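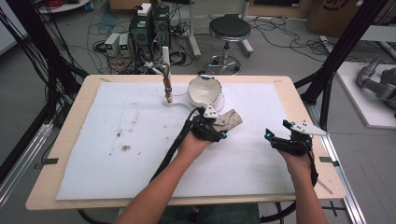
Reading time: 3 minutes

Home Garden Basics, Session 4: Mulch and what it does for your soil
Notes prepared by Yaqin Fan for the Plukdale evening course

Welcome back! Last session was all digging and drainage, so tonight we get to the fun part – covering it all up again. If you only change one habit after this course, I'd love it to be mulching. Bare soil bakes, crusts over and sprouts weeds, and a decent layer on top helps with the lot.

Organic mulches

These were once alive and will break down. Bark chips, straw, pea straw, lucerne, leaf mould, grass clippings, half-finished compost. As they rot they feed the worms, and the worms drag it all down for you (free labour, and they work nights).

Straw is light and easy to spread around vegies. It goes quickly, so plan on topping up. Bark lasts much longer and suits shrubs and paths. Grass clippings are lovely but go on thin, a couple of centimetres at a time, or they mat into a slimy lid that sheds water.

Inorganic mulches

Gravel, pebbles, crushed brick. They don't feed the soil, but they stay put and look smart around succulents and Mediterranean herbs. Dark stone gets very hot in summer, so keep it away from tender young stems.

How deep?

For chunky bark, go 60 mm. Fine material should be shallower, as it packs down and can stop rain getting through. Always pull mulch back from trunks and stems, a hand's width for trees. Piling it up against the bark is the mistake I see most often, and it rots good trees.

Working out how much to buy

Length times width times depth, all in metres, gives you cubic metres. One cubic metre is 1,000 litres.

Worked problem: Rhys Stubbs has a bed 5 m long and 2 m wide and wants 60 mm of bark.
5 x 2 x 0.06 = 0.6 cubic metres, or 600 litres.
With 50-litre bags that's 12 bags. Rhys was going to buy four! Do the sum before you load the trailer.

Timing

Water first, then mulch. Dry soil under a thick layer stays dry for ages, and you'll wonder why the beans are sulking. I like to mulch in late spring and have everything covered by December, before the real heat. Wait until seedlings are a decent height, or the blackbirds will flick straw all over them.

What about nitrogen?

Somebody asks every year, and it's a great question. Fresh wood chips do tie up nitrogen while they break down, but mostly right where wood meets soil. Left on the surface they cause very little trouble. Dug in, they can turn a vegie bed yellow for a season. So leave them on top, and throw down a handful of blood and bone first if you're worried.

To do before next session

1. Measure one bed at home and work out the litres you'd need at 60 mm.
2. Scratch back the surface in a bare patch and a mulched patch. Write down what you notice: colour, smell, worms, moisture.
3. Start a leaf pile if you have the room. A wire ring in a shady corner is plenty.

Bring your measurements on 11th July and we'll go through them together. We'll also start on compost – wear old shoes.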